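Trasasside Center for Continuing Study
Call for Participants: Winter Residency in Local History Writing

The Trasasside Center for Continuing Study invites applications for its Winter Residency in Local History Writing. The residency supports adults who are researching the history of a town, a trade, a family business or a neighborhood and who wish to bring that work to a finished written form. Previous publication is not required. Applications are welcome from people in paid work, people who are retired, and people who are caring for relatives at home.

About the Residency

Participants meet in the Ritchie Building for morning workshops and use the afternoons for their own writing. Each participant is assigned a reader, who will comment on up to 30 pages of draft text during the residency. Readers are appointed by the Center and are themselves working editors or historians. Requests for a particular reader cannot be accepted.

Workshops cover the use of city directories and church records, the recording of spoken memories, footnotes and sources, and the writing of short biographies. One afternoon is given over to permissions, including the use of letters and photographs held by private families -- a subject that past participants have asked us to treat at greater length.

The Jullura Collection, which holds local newspapers, store ledgers and school registers, will be open to participants throughout. Original items must be read in the reading room and may not be taken to the writing tables. Copies may be ordered at the desk, up to a limit of 100 pages per person without charge.

Writing Space and Equipment

Participants are asked to bring their own laptop computer and charger. Shared tables are provided, and participants may sit where they wish. Power strips are available for use at the tables. Printing is available on the ground floor. The Center does not lend computers, and it cannot store personal equipment overnight.
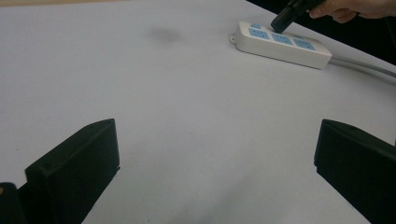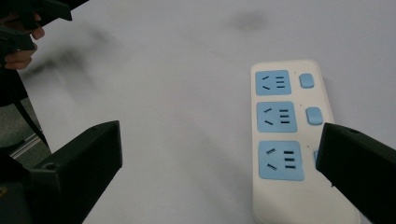

Who May Apply

Applicants must be 18 years of age or older and must have a project already under way. For the purposes of this call, a project is under way if the applicant can submit at least five pages of draft text, or a detailed outline together with a list of the sources consulted so far. Projects may concern any place and any period. Fiction, poetry and family trees without accompanying text fall outside the scope of the residency.

Two writers working on a single book may apply together. They should submit one application and name one of the two as the main contact.

Costs and Support

There is no tuition fee. Participants are responsible for their own travel and lodging. A limited number of grants, supported by the Zukeo Fund, are offered toward these costs:

Travel grant: up to $200
Travel and lodging grant: up to $1,000

Applicants who wish to be considered for a grant should say so in the cover letter and state the amount requested. A request for support has no bearing on the selection of participants, and the readers who assess the writing samples do not see it.

How to Apply

Applications should include the following:

A cover letter of no more than one page
A description of the project, in no more than 1,000 words
A writing sample or outline, as set out above
The name and contact details of one person who is familiar with the work

Materials may be sent by mail or left at the front desk of the Ritchie Building. Handwritten applications are accepted if they are legible. Please do not send original documents or photographs, as application materials will not be returned.

The closing date for receipt of applications is 26/12/2023. Late or incomplete applications will not be considered. All applicants will be notified in writing, whether or not they are offered a place.

Access

The workshop rooms and the reading room are on the ground floor and can be reached without steps. Applicants who need large-print materials, a hearing loop or other arrangements are encouraged to mention this in the cover letter -- the information will be used for planning only.

Questions about this call should be addressed to Niall Rutherford, Residency Coordinator, Trasasside Center for Continuing Study.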